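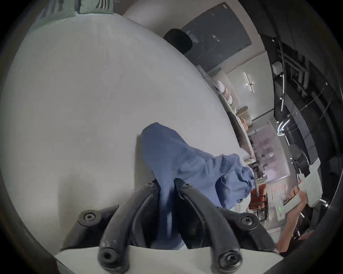 Figure 2. View from the wrist camera of a hand-held gripper during a cloth task. The fingers hold part of a crumpled blue cloth on a white surface.

4.2 Rules for starting and ending a recording

Operators at the Wetville site worked under a written protocol, referred to below as the Cabello rules. The first version, drafted in May, set limits on episode length and hand speed but left the start and end of an episode to the operator. Review of the first 1057 episodes showed that this was too loose. Many recordings opened with the fingers already closed on the cloth, as in Figure 2, and the approach was missing. Such episodes are usable for learning to fold or spread, but they say nothing about where to grasp.

The revised rules state that a recording must start with the gripper open and clear of the cloth, and must end only after the fingers have been released and drawn back. An episode that breaks either condition is kept but tagged as partial. Operators do not decide on the tag themselves - it is set by a reviewer who has not recorded in the same session.

A second group of rules concerns the work area. Other people and tools may be in view, but they may not touch the cloth unless the task sheet lists the episode as two-handed or shared. Background objects are left as they are. We considered requiring a plain backdrop, as was done for the Clomalard set, and decided against it, as policies trained on that set did poorly in furnished rooms.

The third group covers checks on the device. Finger bolts are tightened at the start of each shift, and the camera is calibrated again after any drop or any change of fingers. Calibration files older than 6 days are rejected by the Flandavlow upload tool. With these rules in place, the full set grew to around 4000 episodes. Reviewer disagreements on the partial tag were settled by H. Medina, and the final wording of the rules is given in Appendix B.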